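Warum ich meine Kleider nicht mehr wegwerfe, nur weil sie alt sind

Als ich vor vielen Jahren nach Deutschland kam, hatte ich einen Koffer mit 2 Hosen, einigen Hemden und einem Mantel, welcher meinem Onkel gehört hatte. Heute besitze ich einen Schrank, der nicht mehr richtig schließt. Ich habe im September einen ganzen Abend davor gestanden und mich gefragt, wie es so weit gekommen ist.

Man sagt uns oft, dass der Verbraucher schuld ist. Er kauft zu viel, er wäscht zu heiß, er sortiert zu früh aus. Das stimmt zum Teil. Aber ich bin der Meinung, dass wir auch etwas verlernt haben, und zwar den Umgang mit einem Stück, das einen kleinen Schaden hat. Meine Mutter konnte einen Kragen wenden. Ich konnte bis vor kurzem nicht einmal einen Knopf so annähen, dass er eine Woche hält.
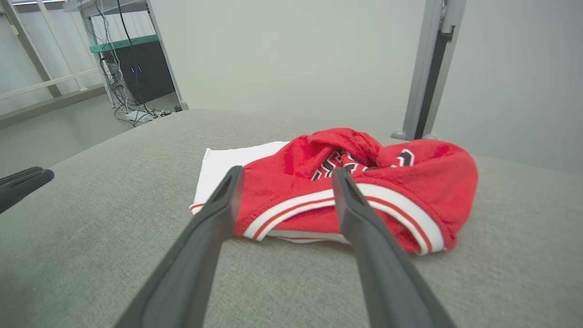 In Zarncombe, wo ich zwei Jahre gearbeitet habe, gab es noch eine Änderungsschneiderei neben der Bushaltestelle. Man brachte die Sachen am Morgen und holte sie kurz vor 18 Uhr wieder ab. Ein Reißverschluss kostete dort weniger als ein Mittagessen. Als der Laden schloss, sagten alle im Büro, wie schade das sei, und ich muss zugeben: Auch ich war in dem letzten Jahr nur ein einziges Mal dort gewesen. Mit Bedauern kann eine Schneiderin keine Miete bezahlen.

Mir wird entgegnet, dass Reparieren sich nicht lohnt. Ein neues T-Shirt kostet manchmal weniger als das Garn und die Arbeitsstunde. Diese Rechnung ist richtig, solange man nur den Preis an der Kasse betrachtet. In meiner Rechnung steht auch die Zeit, die ich mit Suchen, Anprobieren und Zurückschicken verbringe. Bei einer Bestellung bei Trosport habe ich einmal drei Pakete hin- und hergeschickt und am Ende nichts behalten. An diesem Nachmittag hätte ich die Löcher in allen meinen Socken stopfen können, und es waren viele Löcher.
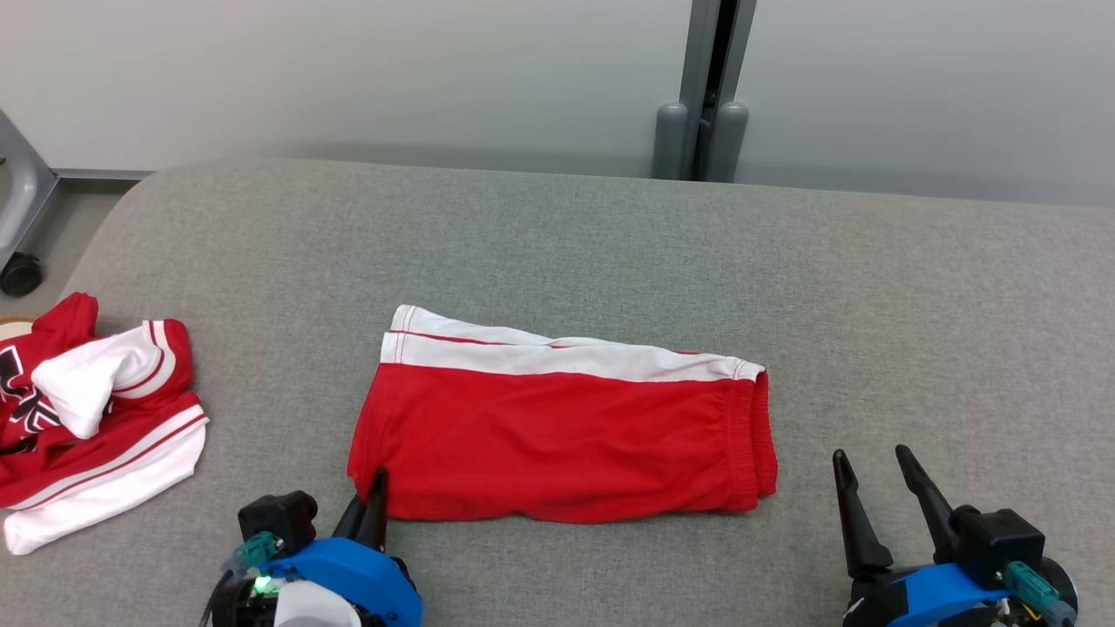 Ich verlange nicht, dass jeder Mensch nähen lernt. Manche haben keine Zeit, andere keine ruhigen Hände. Aber ich wünsche mir, dass die Schulen es wieder anbieten, für Mädchen und für Jungen, wenigstens ein halbes Jahr lang. Ich wünsche mir auch, dass die Gemeinden einer Werkstatt helfen, bevor sie schließt. Eine Stadt wie meine gibt für die Beleuchtung im Winter bestimmt mehr als 1000 Euro aus, und ich habe diese Lichter gern. Für einen Raum mit einer Nähmaschine und einem großen Tisch sollte dann auch etwas übrig sein.

Seit dem Frühling repariere ich selbst, langsam und nicht schön. Die Naht an meiner grünen Jacke sieht man von Weitem. Eine Kollegin hat mich gefragt, ob das so gehört, und ich habe Ja gesagt.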